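Llevo desde octubre con el tablero de engranajes de Plirken y ya me apetecía dedicarle su propia página, que me preguntáis mucho por él. Es un tablero blanco y rectangular, de los que se dejan planos en la mesa y listo. ¡Se le coge cariño enseguida!
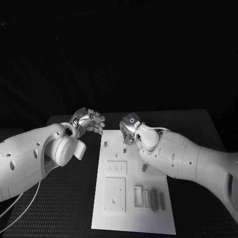
Babak Shahbazi pregunta si se puede comprar el tablero sin las piezas, que él ya tiene engranajes de otro juego y no quiere repetir.

Pues sí, Babak, el tablero suelto es la referencia 1185 y el juego completo la 3575. Yo me iría al completo (los engranajes de otras marcas a veces bailan en el eje, y eso da una rabia...). El mío lo uso siempre encima de una superficie oscura - se ve todo muchísimo mejor - y así las piezas grises no se me pierden.

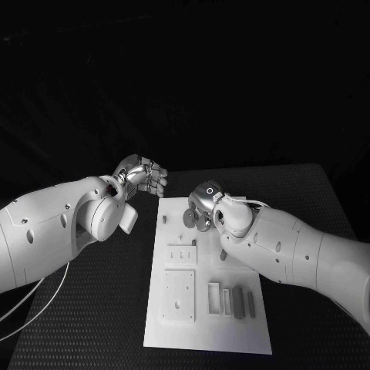 Para empezar, yo probaría con 2 engranajes nada más, hasta que los dientes casen sin forzar. Luego ya os podéis liar a montar trenes largos, que es lo divertido.

### Envío y repuestos

Tarda unos 8 días en llegar.
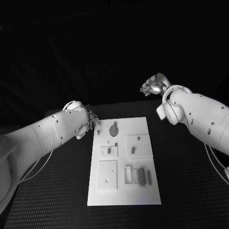 Los repuestos van por separado, en bolsita, y se piden desde la misma ficha de Plirken. Para limpiarlo, paño seco y nada de alcohol.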